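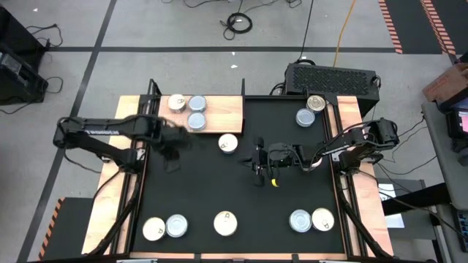
Assunto: Re: [cozinha-lista] recolha de conservas, sábado

Oi gente, escrevo correndo do ônibus

Heather, respondendo ao teu:

> Em fevereiro, Heather Tamihana escreveu:
> Alguém sabe se o armazém da Gellel ainda recebe conservas
> no sábado? Tenho atum e grão-de-bico da campanha, até
> 46 latas, e não cabem mais na minha garagem. E lata
> amassada, aceitam?

Recebe sim, mas só de manhã. Entrada pela rua de trás – o portão da frente tá trancado desde a obra. Amassada no corpo passa, na borda não. Estufada nem pensar, lixo direto. Vencida tb não, em 2017 mandamos um lote assim e voltou tudo.

Caixas: as da Cudetti são fracas, abrem no fundo. Melhor as da Nerkeo, tenho umas dobradas no porta-malas, levo.

Falta ainda:
– etiqueta com validade do lado de fora
– alguem com carro pra levar o arroz do Wihongi
– abridor pras latas sem anel, a cozinha pediu de novo

A meta continua 400 cestas. Quem puder ir me avisa hoje, preciso passar os nomes pra portaria antes das seis.

bjs, desculpa a presa
Lu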